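外交部发言人说"不排除一切选项"，到底排除了什么？

发帖人：Rūta Sepp
版块：时事与国际关系 › 新闻阅读求助

各位好，问一个可能很蠢的问题。

我最近被单位拉去帮忙做国际新闻简报，每天早上要把各方的声明压缩成几行字，给一位只看标题的领导看。原来负责这事的同事休产假去了，交接文件一共两页，其中一页是打印机怎么换纸。

问题出在声明的措辞上。比如某国在边境哨所遇袭之后，当天晚上说"强烈谴责"，第二天说"保留在适当时间、以适当方式作出回应的权利"，到了周五又变成"必将使责任者付出代价"。我在简报里写的是"态度升级"，领导批了一句：升了多少？

我真的不知道升了多少。这些话有没有一个大致的轻重次序？"严重关切"和"深表遗憾"哪个更生气？"适当时间"有没有人等到过？还有，同一份声明的本国语言版和英文版语气经常不一样，该以哪个为准？

不想要阴谋论，也请不要让我"多读书"。我现在连午饭都是在键盘上吃的。
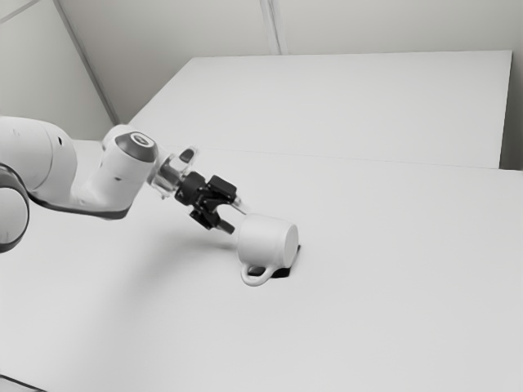
渲染图：白色机械臂与白色桌面

Mererid Gittins 的回复

不蠢，我在一家做舆情摘要的小公司（Sulik，大概没人听说过）干了八年声明翻译，头两年也是靠猜。

先说次序。没有一张通用的表，谁卖给你一张表，请把钱留着买午饭。但单独看一个国家，用词通常相当稳定，因为起草的人也是翻着上一次的稿子改的。所以你要做的是建一个对照本：每个国家一页，左边写用过的词，右边写说完之后的一个月里发生了什么。驱逐外交官了，召回大使了，还是又开了一次会。攒上一阵子，你就会看出这个国家的"严重关切"是真的睡不着，还是写完就下班了。

粗略来讲，"注意到"是最轻的，意思是我们有电视。"关切"往上一点，"严重关切"再往上。"遗憾"比较麻烦，有时是对别人不满，有时是自己不打算做什么又得留句话，要看主语和宾语是谁。"谴责"一般是指着具体的行为说的，这时候要注意它有没有点名。谴责"袭击"和谴责"某某发动的袭击"，中间隔着好几轮内部会议。

"保留回应的权利"是给自己留门。它既没有承诺会做，也没有承诺不做，所以不要在简报里翻译成"将报复"。这个错误我犯过，那天的摘要发给了12个客户，其中一个打电话来问要不要改航班。

"必将付出代价"听着吓人，但请看三件事：谁说的，对谁说的，有没有时间。在纪念集会上对着本国听众说，和写在递交给安理会的信里，分量差得远。集会上的话首先是说给在场的人听的，往往每逢周年都会重复一遍，措辞几乎不变。重复本身不等于升级。哪一年忽然不说了，那倒值得写进简报。

至于"适当时间"，等到过的，不多，而且等到的时候一般没有人把它和原来那句话放在一起看。这也是为什么你需要那个本子。

两个版本不一致的时候，两个都记。本国语言版告诉你政府想让国内听见什么，英文版告诉你它想让外面听见什么，差别就是新闻。如果你只能放一个，就放原文，注明"英文版措辞较缓"。领导不一定看，但以后出了事你有得查。

回答你领导的"升了多少"：我会写"措辞强于前一日，首次提及责任者，未提具体措施"。这句话里没有数字，但每一截都能拿出处来对。

Jabari Makori 的回复

都是废话，看油价就行了。油价不动就是没事。

Gwion Foulkes 的回复

楼上这个办法我试过，某个三月我据此判断天下太平，结果那天是交易所休市。

Mererid 说的我基本同意，补充几点，都是在编辑部吃过亏的。

一，看级别。发言人答记者问、外长书面声明、总统讲话，是三种东西。答记者问里的话经常是被问出来的，记者问"是否排除军事手段"，发言人说"不排除任何选项"，第二天标题就成了"某国威胁动武"。Rūta 标题里的问题，答案就是：它什么也没排除，连什么都不做也没排除。引用的时候最好把问题一起带上，哪怕只带半句。

二，看谁没有说话。外交部讲得很凶，国防部网站还在登运动会的消息，我一般会多等一个小时。反过来，外交部一声不吭，另外几个部门忽然都很忙，那就别去吃午饭了。

三，小心通讯社的动词。"表示""强调""警告""誓言"，原文可能都是同一个"说"。我们以前有位编辑特别喜欢"誓言"，一篇551个字的稿子里誓言了好几回，连开场问候都快被他写成宣誓。看到强烈的动词，先去找讲话全文，找不到就退回"说"。这个字很朴素，从来没有让我写过更正。

四，译文里的副词不要心疼。"绝对""必定""毫不犹豫地"在有些语言的政治文体里相当于标点。Mererid 的对照本正好能治这个：如果一个部门每次都"毫不犹豫"，你就知道这个词可以不算。

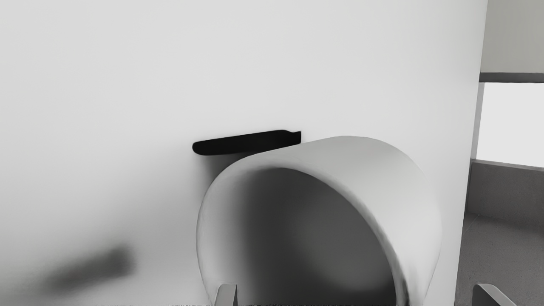 渲染图：白色表面上的黑色长条把手

五，简报的格式。我后来固定成四行：谁，在什么场合，原话（带引号，不超过一句），与上一次相比有什么变化。没有变化就写"无变化"。刚开始你会觉得写"无变化"像在偷懒，领导可能也这么觉得。坚持写，等哪天真有变化的时候，他才看得出来。

有一点和 Mererid 不同。她说两个版本都记，理论上对，但你一个人做早报，时间不够。我建议只对重点国家做双语对照，选2个就够，其余的看一个版本，在末尾注明用的是哪一个。

Rūta Sepp 的回复

谢谢两位（和看油价的那位）。本子已经建了，昨天试着写了一条"措辞与前次相同，无新增内容"，领导批的是：那为什么要报？

我再问一个小的：纪念活动上的讲话，如果内容和往年一样，还要不要放？

Mererid Gittins 的回复

放一行，写明是周年活动，写明与往年一致，附上去年的链接。不放的话，总会有人从别处看到半句，跑来问你是不是要打仗了。

至于"为什么要报"，我的老上司 Begoñe Lozano 当年的做法是把这类内容统统挪到最后一栏，栏名叫"例行表态"。从此再没有人问过，我怀疑也没有人读过，不过要查的时候都在那里。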